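4.2 Facing up: how small soft packages are kept at the front of the shelf
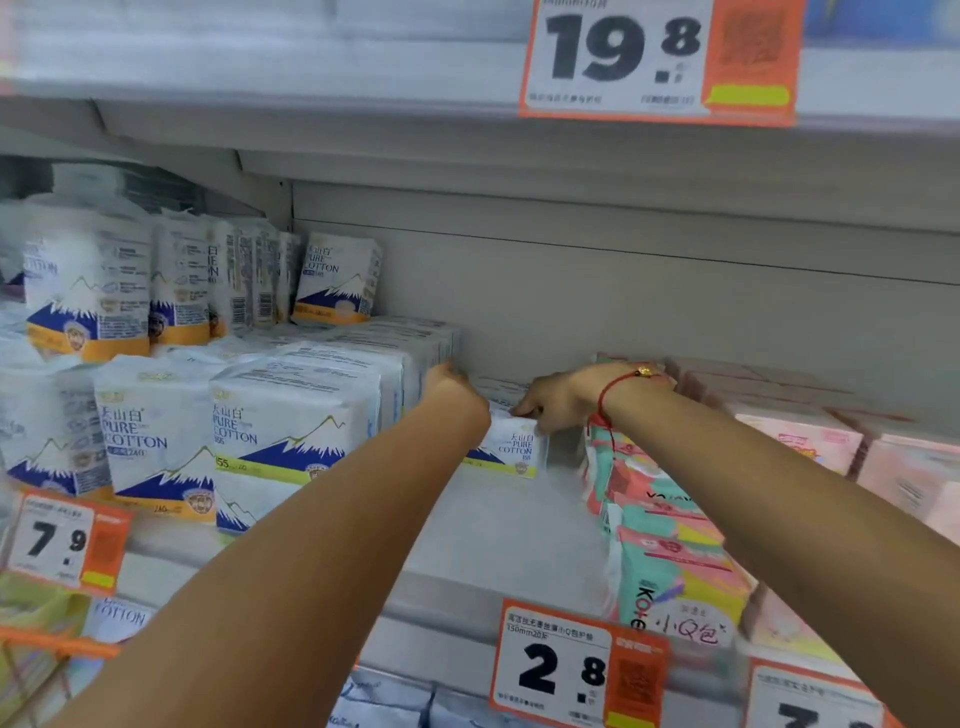
Figure 3. Cotton pad packages and feminine hygiene products on a supermarket shelf, with one small package held at the front edge.

One of the longest-serving clerks at the Tillow store told us early on that cotton was the part of the aisle she would give to a new person last, as cans stay where you put them and cotton goes wherever it likes. We heard some version of this remark in all 3 stores, and it is a good place to begin, for it says a great deal about why we ended up spending so much of our time in front of shelves that most shoppers pass in a few seconds.

The previous section dealt with rigid goods, mainly jars and boxed soap, where facing up is mostly a matter of sliding things forward and turning the label out. Soft goods ask for something different. A package of cotton pads is light for its size, and it gives a little under the fingers. A clerk who pulls the front one forward may well bring its neighbor along, or tip the one behind it into the gap. The package itself is hardly ever damaged by this, but the row is, and it is the row that the clerks care about.

Across the Tillow, Zurkari and Galli stores we recorded 276 separate acts of facing up in the personal care aisle. Of these, 191 involved soft packages of one sort or another (cotton pads, tissues, hygiene products), and it is these that the present section is concerned with. We counted an act as beginning when a hand first touched a package and ending when both hands had left the row, which is a generous definition and takes in a certain amount of patting and smoothing that a stricter observer might have left out. We kept the patting in on purpose. The clerks plainly thought of it as part of the work, and after a few mornings on the floor so did we.

The most common way of handling these packages, and the one we came to think of as the home position, uses both hands for quite different jobs. One hand goes toward the stock and rests against a stack, to steady it. The other takes hold of a single small package at the front and pinches it lightly with the fingertips and thumb (Figure 3). We were slow to notice how much the first hand was doing. In our early notes it is often missing altogether, and we wrote only about the hand that held the package, as though the other were simply waiting its turn. Going back over the recordings, we found that clerks who left the steadying hand out were much more likely to come back to the same row a moment later and set it straight again.

The choice of grip deserves a word too. Most of us, asked to pick up a bag of cotton, would probably wrap the whole hand around it. The clerks tended to do this only when they were unpacking cartons and wanted to move several packages at once. At the shelf edge they used the fingertips, and when we asked about it the answers were pleasantly varied. At Zurkari we were told that a full grip wrinkles the front. At Galli the concern was more with the neighbors, because a whole hand needs room on both sides and a well-filled row doesn't have any. A clerk at Tillow said she had never given it a thought, and then stood there for quite a while picking up the same package and putting it down again, plainly interested.

Size is the other thing that makes this part of the aisle fussy. A brand may put large and small packages on the shelf in the same design, with the same picture and the same lettering, and from a step back they read as a single family. The stock in Figure 3 is of this kind: the small package at the front repeats the blue mountain and the "PURE COTTON" lettering of the larger stock beside it. For a shopper this is a help. For a clerk it means that a stray is easy to overlook, and a small package sitting among the large ones can stay there through several rounds of tidying. Clerks used their hands as much as their eyes to catch these. Running the fingers over the top edges of a row was something we saw in every store, and it seems to be a very quick way of finding the one that is too short.

There is also the matter of which way a package faces. All three stores had a written rule that the front panel should be turned toward the aisle. In practice the rule was kept with great care at the front and with a good deal more freedom behind. Packages toward the back were quite often turned sideways, with the narrow end out, and we first took this for simple neglect. The clerks set us right. A deep shelf will sometimes hold one more package if those at the back are turned, and a narrow end still shows enough color to be recognized. Several clerks called this "booking," after the way books stand with their spines out, and they did not regard it as breaking the rule so long as the first row was straight.

We tried the Makel divider, a low upright strip sold for keeping rows apart, for part of June in the Galli store. It did its job well enough with the boxed goods described earlier. With cotton the results were mixed, as the softer packages bulged over the top of the strip and leaned on one another just as they had before. The clerks were polite about it. By the end of the trial most of the strips in the cotton section had been moved along to the soap, where we were assured they were very much appreciated, and we left them there.

We would not want to make too much of these observations. Our stores were alike in their shelving, and we visited mostly before ten in the morning, when the aisles were quiet and a clerk could give both hands and a little patience to a single row. How the same work is done in the late afternoon, with a basket parked in the way and somebody reaching past for the tissues, is a question we take up in Section 4.3.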